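Commissioning and Maintenance of the Tabletop Sorting Cell
Student Project Report, Department of Automation, Hamberg Technical College
Submitted by Maxence Moulin

1. Background

The tabletop cell in the Griston Laboratory is used by second-year students for exercises in picking and placing household objects. At the start of the term the cell was out of service. Its arm had been removed for a bearing inspection and refitted without a record of its position, and the stored program no longer matched the table. The purpose of this project was to return the cell to regular use and to leave a written procedure for its upkeep. Work began in April under the supervision of the laboratory staff.

2. Condition at Handover

The arm powered up normally and completed its self-test. Two faults were noted during the first hour of operation. The gripper closed with a delay that varied from one cycle to the next, and the arm stopped above the table at a height that differed from the programmed value by 4 mm. The delay was traced to a worn connector on the gripper cable. The height error came from the mounting bracket, where two of the bolts had been tightened unevenly.

3. Setup Procedure

The bracket was loosened, cleaned and refitted with the arm switched off and locked out. Bolts were tightened in a crosswise order in two passes. The table was then checked with a spirit level along both sides and shimmed at one leg.

The gripper cable was replaced with a spare from the Millet storeroom. The new cable is longer than the old one and needs a wide loop to allow full rotation of the wrist. It was first tied close to the arm, which pulled on the connector at the far end of the reach, and the ties were moved twice before a satisfactory path was found. Students taking over the cell should check this path before each session.

Calibration was carried out with a pointed probe held in the gripper. The probe was brought to the reference marks on the table at 8 percent of full speed, and the readings were entered in the Candia control program. The procedure takes roughly 40 minutes for one person who has done it before. A first attempt should be given a full afternoon.

4. Test Runs

After calibration the cell was tested with the standard set of play food and kitchenware. Items were laid out by hand in a different arrangement for each run. A run consisted of moving one named item to a plate, bowl or basket and returning the arm to its rest position. A total of 60 runs were completed. Failures were recorded in the log with the item and the stage at which the run stopped. Most involved the strawberries, which are small and tended to roll when the fingers closed. Bottles laid on their side gave few problems once the closing force had been reduced.
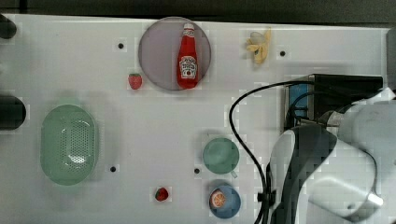

Figure 1. Work surface of the cell from overhead, with test items laid out and the arm at right.

5. Maintenance Schedule

The following routine was agreed with the laboratory staff and is posted beside the controller.

Before each session: wipe the table, inspect the gripper fingers, check the cable loop and connector.
Weekly: check the bracket bolts with the torque wrench and clean the finger pads.
Monthly: repeat the probe calibration and save a dated copy of the settings.
After any removal of the arm: carry out the full setup procedure in Section 3.

6. Remaining Work

The cell has been in use by two student groups since the tests ended. The finger pads show early wear on the inner edge, and a softer material should be tried before the next term. The connector supplied with the spare cable has no locking collar. An order for a suitable part has been placed, and the current connector is to be inspected at each session until it arrives.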